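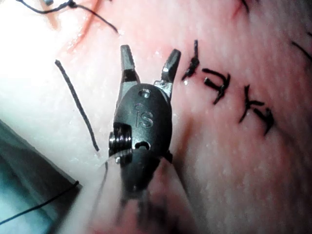 Home Products Software Accessories Support Contact

Print this page | E-mail this page

Mukell 2 – suturing software for bench research robots

Order code 3541

Mukell is a control and perception package for two-armed instrument robots used on practice tissue. It finds the thread, the needle and the instrument tips in the camera pictures, works out where they are in relation to each other, and sends motion commands to the arms. It can run a whole stitch, a single step of one, or nothing but the tracking while a person drives the arms from a console.

The package is sold to universities, training centres and instrument makers. It is for bench work only and is not to be used on people or animals.

What is in the package

Mukell comes as four parts that install together. Each one can be switched off if you have your own.

Tracker. Takes pictures from up to four cameras and marks up thread, needle, jaws, cut line and finished knots. Thread is given as a curve with a confidence value along its length, so a stretch that passes behind a jaw is kept in the model and flagged as a guess. Cut ends lying on the pad are listed separately from the working thread.

Godinho planner. Takes the tracker's output and plans the moves for both arms. It handles needle pick-up, the bite, pulling through, handing over, winding the knot, tightening and trimming. Plans are checked for contact between the two instruments and between either instrument and the pad before anything moves.

Arm bridge. Passes commands to the robot controller and reads joint positions back. It includes a slack correction for cable-driven wrists, which rarely end up quite where the encoders say they do. Correction tables are made per instrument, and the table should be made again when an instrument is changed.

Fosport viewer. Records all camera streams, joint data and plans on one clock and plays them back together. You can step through a stitch, see what the tracker believed at each point, and correct the markings by hand. Corrected markings can be sent to the training tool.

Cameras

Mukell works with one fixed camera over the pad, but we don't recommend it. Most of the trouble in stitch automation comes from thread that one camera can't see, and a second view from the wrist of the instrument solves a good share of it. The fixed camera gives the layout of the pad and the whole run of the thread. The wrist camera gives the small distances between the jaws and the strand they are meant to close on.

Wrist views have their own problems. The instrument takes up the middle of the picture, part of its shaft will be out of focus, and the background moves whenever the arm does. The tracker has a separate model for wrist cameras for this reason, and it needs to be told which streams are which. Set this on the Cameras tab before you calibrate.

Bright lamps on a shiny pad will wash out one side of the picture. Dark thread copes with this well. Pale and clear thread does not, and we would ask anyone planning to use it to send us sample recordings before ordering.
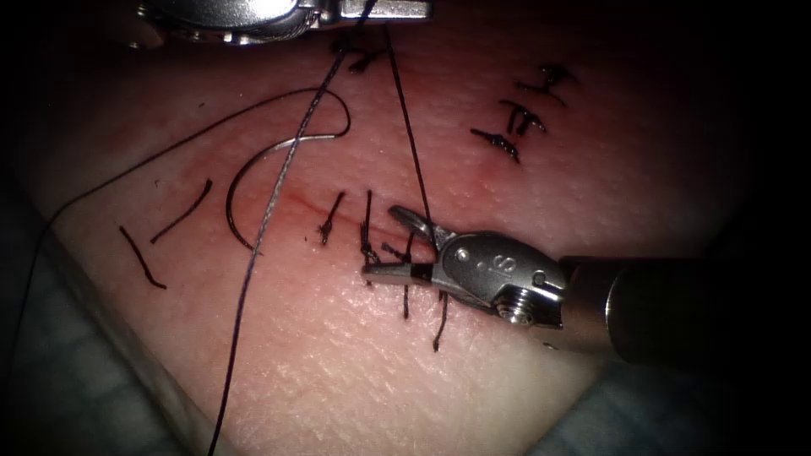

Thread held between two grippers is the easiest case for the tracker, as a taut strand is close to a straight line and the jaw positions fix both ends of it. The planner makes use of this. When the confidence value on the working thread drops below the limit you have set, it can ask for a small, slow pull between the two arms to take up the slack, look again, and then plan the next move. The pull is limited by distance and by motor current. On most benches it adds a short pause before each wind of the knot.

Where a slack strand has fallen across the needle, the planner will not try to pick up the needle until it can tell the two apart. It first offers a move to lift the thread clear. If that fails twice it stops and hands control back to the operator. The number of attempts can be changed, although we would leave it alone until you have a few sessions of recordings to go by.

Finished stitches

The tracker keeps a map of the knots already tied on the pad. The map is used for spacing the next stitch along the cut and for keeping the jaws away from tails they could catch. More than one row can be on the pad at once. Rows that are finished can be locked, after which the planner treats them as something to go round.

Tails are the most common cause of false readings. A short tail standing up next to a new stitch looks a lot like the start of the working thread. Version 2 deals with this far better than the first release did, mostly by remembering where the tails were when the last stitch was trimmed. If you move or replace the pad, clear the map first. There is a button for it in the viewer and a command for scripts.

Ways of working

Watch – the operator drives and Mukell records and tracks. No commands go to the arms.

Step – Mukell proposes one move at a time, drawn over the camera picture, and waits for the foot pedal.

Run – Mukell carries out a full stitch or a row, stopping at any limit.

Most customers begin in Watch, collect their own recordings and train the tracker on their own pads before moving to Step. The supplied model was trained on 1269 marked-up recordings made in pink and pale practice pads with dark braided thread. It will give usable results on similar material straight away. On other material expect to do some marking of your own, and allow a week for it the first time.

Technical details

Cameras: 1 to 4, any mix of fixed and wrist mounted
Arms: 2
Tracker output: thread curve, needle pose, jaw pose, cut line, knot map
Interfaces: Python and C++ libraries, plain network messages
Operating system: Linux, 64-bit
Graphics card: needed for live tracking, not for playback
Recording format: open, with a reader supplied as source code
Stop input: one hardware line, plus pedal
Licence: per bench, with playback and marking free on other machines

The stop input must be wired to the robot's own stop circuit as well as to the Mukell computer. The software stop on its own is not a safety device.

Known limits

Running (continuous) stitches are tracked but not planned. Godinho plans interrupted stitches only.

Curved needles are supported. Straight needles can be tracked with a setting but there is no pick-up plan for them.

The slack correction assumes a wrist with a single pivot for the jaws. Other wrists will work through the arm bridge with correction turned off, at lower accuracy.

Two threads of the same colour crossing within a jaw's width of each other may be swapped in the model. The viewer marks places where this is likely, and they are worth checking by hand before the recording goes into a training set.

Fluid on the pad is not modelled.

Ordering and delivery

Mukell 2 is supplied as a download with a licence key. The calibration kit is posted separately and contains a target plate, a wrist target and the pedal cable. Spare wrist targets are kept in stock under the accessories section.

The manual runs to 198 pages and can be read before you buy. Ask us for a copy, or for the trial version, which has the tracker and the Fosport viewer but does not move the arms. Trial recordings open in the full version.

Customers with the first release can move up without a new key if their support was current in March. Old correction tables will load but should be made again, because the format for wrist slack has changed. Old recordings convert on opening and the originals are kept.

Set-up on site takes two days, usually one for calibration and one for the first recordings. Please have the arms working from their own controller before we come. Bring the pads and thread you intend to use, as the lighting is set for them on the first morning.

Mukell, Godinho and Fosport are products of Flarkoria.

Page last changed Sun 22 July

Print this page | E-mail this page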